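Teaching a Simulated Arm to Put the Groceries Away: Recording Your First Demonstrations

If you've got the simulator installed and the arm moves when you push the stick, you're ready for the fun part! In this tutorial we'll drive the gripper by remote control, pick up an avocado, put it in the basket, and save the whole thing so the robot can learn from it.

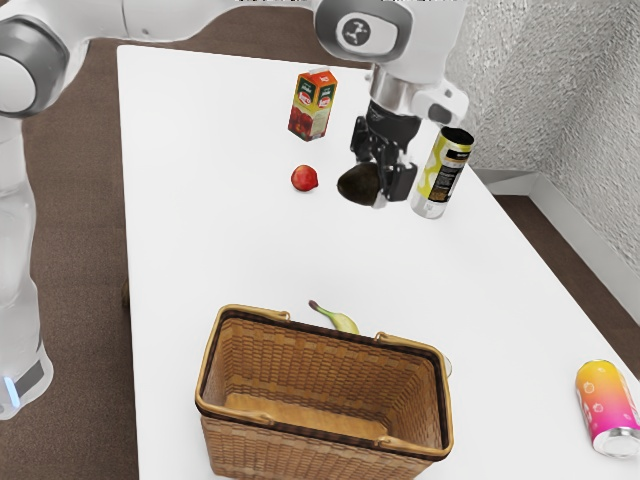
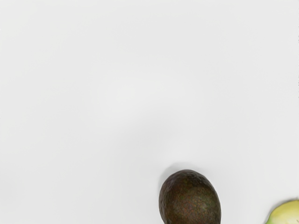
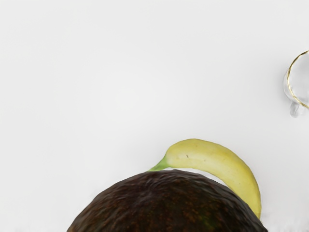 Posted by the Clelthorpe Robot Club
15th July | Beginners | Simulation

Before you start

You'll need Gulline (the free version is plenty), a game controller with two sticks, and a chair you like, as you'll be in it for a while. I'm assuming you did the install page already. Open the grocery table world and wait for the arm to settle into its home pose before you touch anything. Mine always wiggles a little at first and I used to grab the stick too early, and then my first recording of the day would begin with a lurch.

Set up the controls

Go to Settings, then Teleop, and put the left stick on forward, back and sideways. The right stick does height and wrist turn, and the trigger closes the fingers. Now turn the speed down to the lowest setting. I know, it feels like stirring cold honey, but please do your practice runs this way and bring the speed up later, when your hands know what they're doing.

Spend a few minutes just driving around with the recorder off. Go down near the fruit, come back up, turn the wrist, open and close the fingers over nothing. Knock something over if you like! The reset button puts it all back.

Record a pick

1. Press Reset, then Record. A red dot comes on in the corner of the Gulline window.

2. Bring the gripper over the avocado with the fingers open and pointing straight down. Check it from a second view before you lower it, as a gripper that looks perfectly centered from one side can be well off from the other.

3. Lower slowly until the fingers are on either side of the widest part of the fruit. Stop. Let go of the sticks completely for a moment.

4. Squeeze the trigger gently. Avocados are egg shaped, so if you grab too near the narrow end it'll squirt away from you (this happened to me more times than I'd like to put in writing).

5. Lift clear of the basket rim before you go sideways. The handles stick up too, so give yourself a bit extra.

6. Lower into the basket, open the fingers, come straight up, and press Stop.

A comfortable run takes me 14 seconds. Yours may be longer and that's fine, so long as you don't sit there thinking with the recorder going. The robot will learn your pauses right along with everything else.

Keep it or bin it

Play each run back while you still remember it. I keep the ones where I wobbled a bit and recovered, which are lovely for teaching the arm to correct itself. I throw out the ones where I dropped the fruit and chased it across the table.

Change things up between runs. Gulline has a Shuffle button that moves the objects, and you should use it every time. A banana is a good second item once you're happy with avocados, and you'll want to turn the wrist so the fingers close across the curve. Leave glass cups for later on. They're hard to judge in the camera views and there's a separate grip for them.

How many is enough?

For a single fruit and a single basket, I got a decent result from 300 runs, spread over a couple of weeks of evenings. The mixed grocery set took 1000. Save in batches with the item name in the folder title, and back them up somewhere other than the machine you're training on.

The training page goes up in August. Until then, if your trigger feels jumpy, look for Dead Zone in the Teleop menu and nudge it up a notch at a time.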